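Robotics / Research news
14 shares | 3 comments

Treten gripper learns to test its hold before it lifts

2022-01-01

A research team at Rellasano has published results on a method that lets a robot arm check its grip on a block before picking it up. The system, called Treten, uses a short squeeze and a small sideways push to judge whether the object will slip.

The method was trained on 269 recorded grasps of colored blocks placed close together, a layout that often leaves little room for the fingers. In a separate set of 131 attempts, the arm dropped or lost its hold on a block 3 times. With the push turned off, it did so 70 times.

"Most of the failures we used to see were decided before the arm went up at all," said Shahzad Ansari, who led the work. "The fingers were touching the block in the wrong place, and the controller had no way to know it."

Treten takes its readings from the finger motors and from a small camera at the wrist. If the block shifts more than expected during the push, the arm opens, moves a short distance along the edge and tries again. The check adds a pause to each pick, and Ansari said the team is working to shorten it.

Blocks were placed by hand between runs, and worn ones were kept in use so that the surface would vary. The tests ended in August.
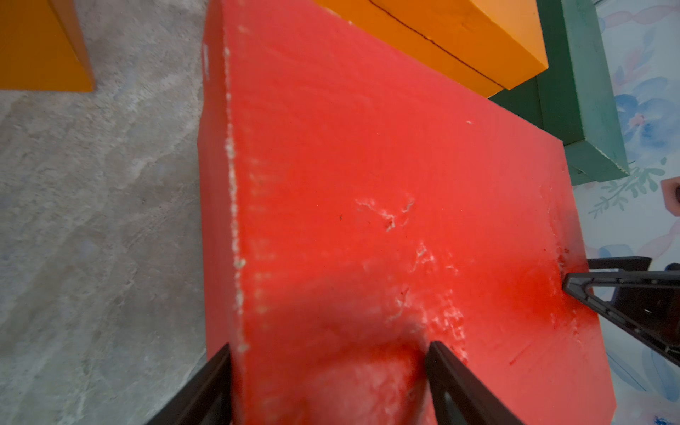
A wrist camera view shows black gripper fingers at a scuffed red block, with orange and green blocks beyond it. Photo: Rellasano

The method has not been tried on soft or round objects. A second group, at Chareonsuk, plans to run the same software on a different arm, and the code and grasp recordings will be shared with that team first.

Filed under: Grasping, Manipulation, Lab results

Related items
Chareonsuk opens shared arm lab to visiting students
Grornbridge tests low-cost wrist cameras for sorting
Why stacked parts are still hard for robots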